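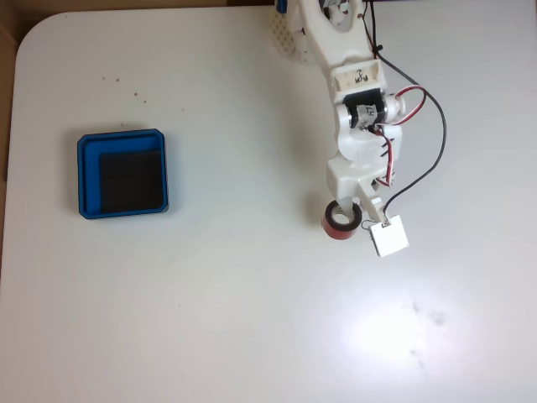
Robot club news: the tape challenge is on!

If you've walked past room 30 after school lately and heard cheering, yes, that was us, and yes, it was over a roll of tape. The Ashby robotics club has moved on to its spring project and we could not be more excited. The job sounds like nothing at all. The arm has to pick up a roll of tape from the table, carry it over to the blue tray and set it down on the black pad inside. That's it! A person does it in a second without looking. Getting a robot arm to do it has filled most of our meetings since spring break, and we have loved nearly every minute (the minutes spent hunting for a dropped screw under the radiator, a bit less).

The arm is called Nostosetti. The name came out of a hat, and the student who put it in the hat has never told us what it means. The white parts are 3D printed, and the joints move with servo motors. Everyone in the club has had a turn at the wiring by now, and everyone has also had a turn at finding out why the wiring matters. A cable has to have enough slack to let the arm stretch out, but too much slack and it wanders into places you don't want it. We spent one whole afternoon just moving the arm through every position it can reach and watching the cables. It was one of our best meetings, believe it or not, and it's when two of our newest members really got hooked.

The gripper has one jaw that stays put and one finger that moves. So the arm has to come down with the fixed jaw in the right place first, and then the finger closes in from the other side. Come down a little too far over and you push the tape across the table. Come down too low and you get a noise that makes the whole room go "ooooh." Our programmers started out by typing in positions by hand, then got clever and wrote a little program called Kidow that saves a position whenever you press a key. You move the arm where you want it, press, move it again, press, and then play the whole thing back. The first playback that got the tape off the table got a standing ovation.

Why tape? We tried a few things. A ping pong ball rolled off before the arm even got near it, and an eraser was so easy that it stopped being fun after one afternoon. Tape stands nicely on its end, it doesn't mind being dropped, and there is always some in the room. The round shape gives the gripper something to think about, too. The pad in the tray was a student suggestion, and we're scoring a landing on the pad higher than a landing on the bare blue part. (There was a long debate about what to do with a roll that lands half on and half off. The debate continues.)

All of this is practice for the Erkby meet later in April, where each team gets 7 tries at a pick and place task and the best ones count. We're sending two teams this year, which is a first for us! They share the one arm, so the sign-up sheet on the door has gotten pretty crowded. Please write your team name next to your slot and please, please save your program under your own name before you leave.

A few notes for members and families. Permission slips for Erkby are due April 15, 2024, and can go in the club folder in the front office. The bus has room for parents who want to come and cheer, just check the box on the slip. Bring a lunch, because the break is short. If your student has a laptop charger that belongs to the club, we would love to see it again.

And if you're a student who has been thinking about joining, come by! You don't need to know how to code or solder, and you don't need to buy anything. We'll put you at the keyboard on your first day and let you try for the tape yourself. The door code for the lab hallway is kept at the front desk, and questions can go to the club line at extension 2105.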